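Home What We Do People Papers Join Us Contact

About Ustham

Hi! I'm Itziar Escobar, and I run Ustham together with Vendula Kuruc. We're a small lab of five people, and what we care about is getting two-armed robots to do kitchen jobs from start to finish without somebody standing by to rescue them.

We started out with boxes and blocks like everyone else, and I got bored fast (Vendula lasted a bit longer). Food is so much more fun! It squashes, it sticks, and no two pieces are quite the same shape. 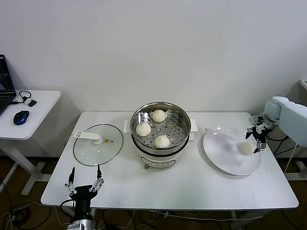
Our method is called Hellumel, and the idea is pretty simple. We teach the robot a task by steering the arms ourselves, then we chop every recording into short pieces and let the model learn where one piece should hand over to the next. A bun set down on the plate is a handover, and with three more still in the steamer the robot has to work out that it's going back for another one instead of calling it a day. Our older model, Zodel, was terrible at this. It would do one lovely pick and then just hang there, thinking its thoughts.

We trained Hellumel on 2702 recorded pieces, all of them made by us in our own room, with plenty of coffee and some bickering over whose turn it was to drive. 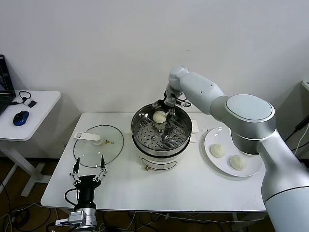
The other thing we changed is how the model looks back. Zodel only knew what its cameras saw right now, and Hellumel also keeps a short memory of the last two pieces, so it's much less likely to lose its place halfway through. It still gets grips wrong! Soft dough is hard to judge by sight, and that's what Vendula is working on this July.

We share what we learn, flops included, on the Papers page. If you like robots, or buns, or both, drop us a line through Contact and come see us.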